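Lorkness Unit 12 - surfaces and fixtures check, September
Checked by: Brock Marchand
Copy to: Jailson Trindade, Urnent office 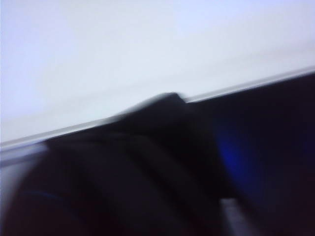
Pale surface and light grey edge strip. No marks showing on the pale part.

Start 8:40 am. Previous sheet no. 571, this one replaces it.
Codes: OK / W = watch / F = fix / NA

WALLS AND PAINT
Kitchen walls - OK. Washed down, one coat touch-up behind the door.
Hall - W. Scuffs at pram height, both sides. Magic sponge first, paint only if that fails.
Bathroom ceiling - F. Mould spotting over shower. Treat and re-check before painting, not after like last time.
Bedroom 2 - OK. Old picture hooks still in, tenant wants them left.

EDGES, TRIMS, CORNERS
Run hand along every edge, gloves off. Anything that catches gets a code.
Kitchen bench - W. Sealant thin at the sink end, not split yet.
Laundry shelf - F. Trim lifting at the left corner, could cut a finger. Taped for now. Caron has the matching trim, order ref 1242.
Window sills - OK, except living room, flaking a bit. W.
Skirting - OK. Didnt move the couch.

FLOORS
Entry mat - F. Curls up at front edge, trip hazard. Binned it, needs a new one.
Bathroom tiles - OK. Grout tired but sound.
Threshold strip hall to kitchen - W. One screw proud, wound it back in, see if it holds.

ELECTRICAL AND ALARMS
Smoke alarm hall - OK, tested, loud.
Smoke alarm bedroom 1 - F. Chirping. No 9V in the ute. Jailson pls bring one.
Power point beside stove - OK
Safety switch - tripped and reset fine.
Rangehood light - NA, tenant has a globe on order.

WATER
Hot tap kitchen - OK
Toilet cistern - W. Slow fill. Litau valve, same type as the other units, spare in the shed I think.
Under sink - OK, dry to touch. Clear out the shopping bags so we can see the trap next time.

DOORS AND LOCKS
Front - OK
Back screen - F. Closer slams. Adjust or replace.
Balcony slider - W. Stiff, vacuumed the track, bit better. Keep at least 100 mm clear behind it, pot plants creeping in again.

COMMENTS
Trim and smoke alarm are the urgent ones, rest can wait for the next run. Tenant happy with access before noon, text first. Key back in the lockbox.
JT - can you confrim the trim order went through? Caron had no record when I rang.

Finished 9:55 am. BM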